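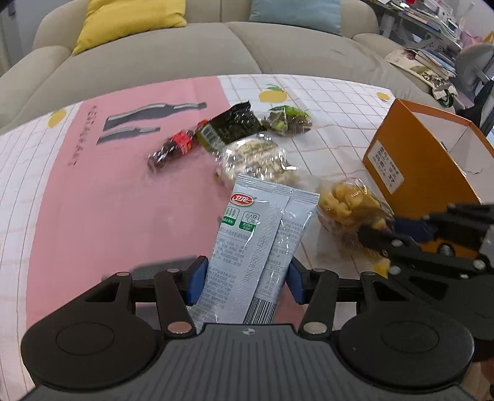 Brunberg pulls 1245 hand-held grippers over pad fault

Monday, June 5, 2023

Brunberg has asked customers to stop using 1245 of its hand-held grippers after finding that the finger pads can shift on their mounts and let go of whatever the jaws are holding.

The recall covers units shipped since February. The company says the adhesive under the pads on those units was not fully cured before assembly. After about 4000 closing cycles the pad can slide forward, and the operator may see no change until an item slips.

Two people have reported minor injuries, both cuts to the hand. In one case an operator at Akolgo, a firm that records people packing and sorting groceries to train robot arms, dropped a glass jar and was hurt picking up the pieces. The other happened at a warehouse that Brunberg did not name.

Akolgo stopped work with the grippers for a week. It has gone back to recording with older units, and for now only with light goods such as snack packets and small plastic bottles.

"We had noticed drops going up and thought it was the operators getting tired," said Korkor Asante, who runs the recording sessions at Akolgo. "Then we took the pads off and you could move the glue with a fingernail."

Brunberg said the same adhesive was used in a batch of spare pads sold through the parts dealer Trirkari — those should be thrown away, even if they have never been fitted. The pads on its larger Skendelora line are screwed in place and are not part of the recall.

Owners can check a unit by closing the jaws on a folded cloth and pulling. If either pad moves, the gripper should be taken out of use at once. Brunberg will send replacement fingers free of charge and expects to ship the first sets within 20 days. Units that pass the cloth test still need to go back, the company said.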